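Yến Lò
28/06/2024

1/ Standby and idle power in a rented flat: notes from a plug-in meter. I left a Hetis meter on each socket in turn and wrote down what it said. No modelling, only readings.

2/ Method. One appliance per reading, 24 hours minimum, meter reset between runs. Anything under 0.5 W I treat as zero. The meter isn't trustworthy down there.

3/ Router: steady 9 W, day and night. It never sleeps and the power-saving menu made no difference I could measure.

4/ Television (Lalley, bought second-hand): 0.6 W in standby. With "quick start" switched on, 14 W. The setting is on by default and sits three menus deep.

5/ Desktop speakers: 5 W with no sound playing. The front switch only mutes them. The real switch is at the back – use that one.

6/ Fridge: 300 kWh a year if the May reading holds, which it won't in August. Door seals cleaned before the run, thermostat left alone.

7/ Heating things is a separate matter. Standby hardly counts, run time does. For small bakes I compared a worktop oven with the built-in one, same rolls, same setting. The small one used less each time, mostly in the warm-up. 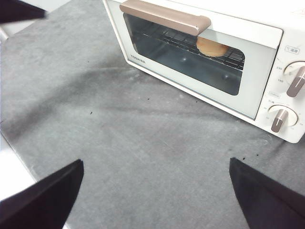 8/ Totals
Whole flat, twelve months to the end of May: 2,212 kWh from the supplier's meter. Always-on load that I could remove without missing anything: 159 kWh. Most of that was the television setting and the speakers.

9/ Still to measure: the washing machine between cycles, and the Astau phone charger with nothing attached. Spreadsheet on request – columns are date, socket, hours, kWh.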